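Home Visits Workshop Notes Fairs Archive About Search

We use cookies to remember your settings and count visits. Accept Manage

Open day at the Pellico building, quick notes

Writing this up fast before I lose it, the notebook page is already half coffee. Friday, got there at 10, doors open, no line. Pellico is the old dairy warehouse by the tracks, now split up into small firms that make or sell things for the house. Kitchen stuff mostly. Some office. One guy with lamps on the top floor, never made it up there because the elevator was being used for chairs.

You sign in, get a paper badge and a map. The map is wrong. Room 241 is drawn next to the stairs and it's at the other end of the corridor past the restrooms, so half the people in the building spent the morning walking in and out of a stationery supplier called Uda. Uda was very nice about it. Free pencils. Took two.

Did Uda properly since I was there anyway. Small room, shelving on three sides, desk trays, binders, card boxes in a lot of grays. Their thing is refills, you keep the box and buy the insides again. I liked the card drawers a lot, good stiff pull tabs, but they had no price list out and when I asked I got "depends on the quantity", which, ok. I want one. Left my email.

Then 241 finally. That's Mumari, storage and containers, and the reason I came. Plain white room, long windows, pale wood tables with not much on them. After the Uda shelves it felt like somebody had opened a window. The idea is you pick a container off the side, carry it to a table, try it, put it back. No staff hovering. There was a talk at 11 and I got about the last chair.

Notes from the talk, out of order:

- dividers. People buy them and then take them out. Mumari's line is that a divider should be in the box from the start, or people lose it in a drawer
- see-through versus not. They get asked for clear, then customers come back saying it looks messy on an open shelf. So more mixed ones now
- round the inside corners so crumbs come out. My mother has been saying this about every box she ever owned
- lids were "a seperate talk." Next year apparently

Somebody asked about staining from tomato sauce and the answer was long and I didn't get it all down. Short version, wash it sooner.

After that back to the tables. I spent longest with the divided ones. Light through that beige plastic is really nice near a window, warmer than the hard clear stuff I have at home, and you can still more or less tell if there's something in there.

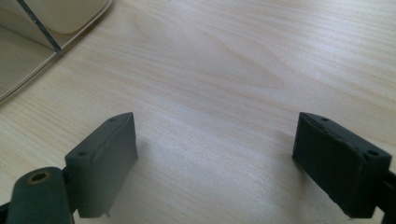
Divided container on one of the tables, Mumari, room 241.

My test for any divided box is tea bags on one side and sugar packets on the other. Had both in my coat (don't ask). One of the small ones I tried took 25 tea bags standing up, which would do our kitchen for a week or so. Sugar went in the other side fine. Hard to get the last packet out with big fingers though, you end up tipping the whole thing, and then the tea goes too. A woman at the next table was doing the same with batteries and seemed to be having a better time.

What I'd want to know and couldn't find out: do the dividers stay put after a year of washing. At home the ones that slide always start sliding on their own. Asked at the door, was told to write in. Will write in.

Lunch. Canteen on the ground floor, soup and a roll, cash only, machine down. Long communal tables, heard a lot of talk about pallet prices. The soup was leek and pretty good. Coffee not. If you go, bring your own cup, they were charging a deposit on theirs and the line to get it back was longer than the line for the food.

Le Goff in the afternoon, room 254. They don't make containers, they fit out pantries and offices, so it's all about where the box goes once you've bought it. Good half hour. A full pantry wall set up with shelves at different depths and you could move things around yourself. Shallow shelves win, every time, deep ones turn into a graveyard of half bags of rice. They had tape on the floor marking how far a door swings and how far you need to step back to see the bottom shelf. More than I have in my kitchen!

The Le Goff view is that you measure the shelf first and then buy. I have never once done this. Wrote down the shelf sizes when I got home and sure enough two of my boxes have been sitting sideways for years.

They also had a strong opinion about labels, which is put them on the shelf edge and leave the box alone, so when the flour moves to a bigger box you don't have to scrape anything off. Makes sense. Also said not to fill a shelf past the point where you can get a hand in behind. Fine, we'll see how long that lasts in my house.

Went back up to Mumari before leaving with all that in my head, wanted another look at the part solid, part clear sort.

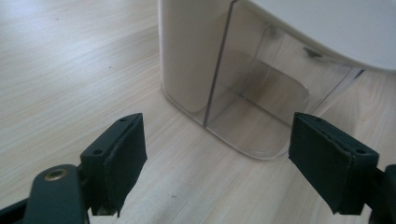
With the Le Goff shelves in mind I started thinking about which way round it would go. Solid side facing the room, clear side toward whoever is cooking, and you'd get the tidy look and still see when the pasta is low. Only works on a shelf you can reach from the side, or at the end of a counter. We have one spot like that, next to the toaster. Currently mail.

Prices were on a sheet by the door, which I forgot to photograph. I remember thinking the small ones were fair and the tall ones a bit much. No sales on the day, orders only, and they ship in September, so nothing to carry home on the train. Probably for the best.

Getting there: train then a ten minute walk, the last bit has no sidewalk on the left so cross over early. Parking lot was full by lunch. Restrooms clean. Stairs are steep and if the elevator is busy with chairs again allow extra time. Coat hooks in every room, somebody thought about that.

Would go again. Next time I'd do Le Goff first with my shelf sizes written down, then Mumari, then Uda on the way out for the card drawers if they ever send me that price. Still haven't seen the lamps.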